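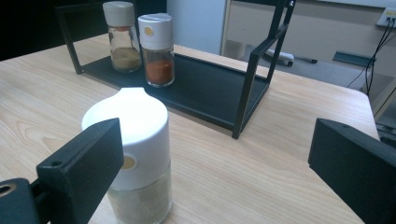

Nataša Popescu wrote on Wednesday:
> Mine clumped up solid again. I fill the grinder to the top, leave it by the stove, and by the end of the month I'm banging it on the counter. Is it the Bedar jars or is it me? And does anyone keep theirs on a rack on the table, or is that asking for crumbs?

Hi Nataša and all,

I don't think it's the jars! I had the same trouble with white pepper until I moved everything away from the stove (steam gets into anything with a cap on it, I swear). I also quit filling them up. Now I put in 4 spoonfuls and the rest stays in the pantry in a zip bag, and I haven't had to bang anything since spring.

As for the rack, yes, ours lives on the table, a black metal one with two levels. Crumbs do get under it, but it's light, so I just lift the whole thing off and wipe. I had a wooden one from Clevside before that and it soaked up turmeric like a sponge, never again. If you go for metal, measure your tallest grinder first, cap included. I didn't, and the big ones have to stand out front with the salt.

One question back: has anybody found a good way to clean the grinding part? I've been running dry rice through mine, but with the really fine stuff it leaves a dust that gets into the next batch. Cumin in the oatmeal, not great.

Thắng Vũ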